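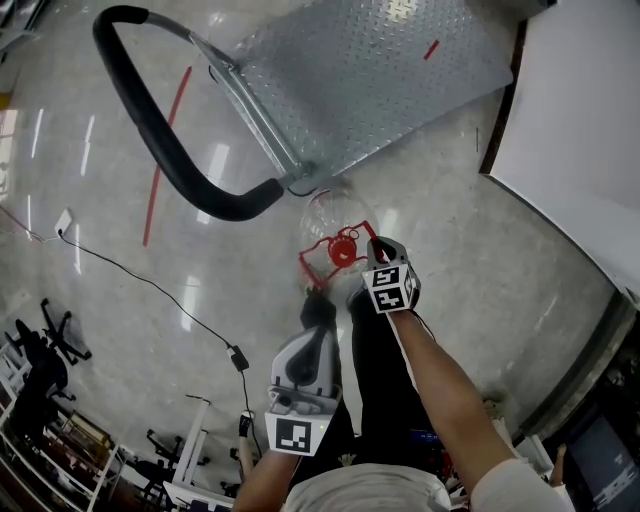

Enus Support
Ticket: Left gripper drops out of sync on clear objects
Project: Skonon, floor handling set
Status: Open – waiting on one check
Opened by: Yatziri Espinoza

Yatziri Espinoza, 9:20 am
Hi team! We're at 3,965 episodes out of 4,000 and I can't wait to start training on this set. One snag. On the clear round dome with the red part, the left hand's pose track jumps for a few frames and the episode gets flagged. The right hand tracks fine. 20 flagged so far, all with the dome.

Bisht, 10:05 am
Great progress! Does it happen when the left gripper is held low? The marker cube needs to stay in the head view, and a bright floor can wash out the black squares.

Yatziri Espinoza, 11:40 am
Good call – low is where it goes wrong. Our floor is polished and throws back every ceiling light. I cut exposure and reran the dome task by the platform cart. Way fewer jumps! The green light on the left housing stays on through the bad frames, so I don't suspect power.

Bisht, 1:15 pm
Love it. Please keep the new exposure and send the raw log from one bad episode, 300 frames either side of the jump. Don't delete the flagged ones, we may be able to repair them.

Yatziri Espinoza, 1:30 pm
Uploading now, folder is Sudemness. Doing more dome runs after lunch!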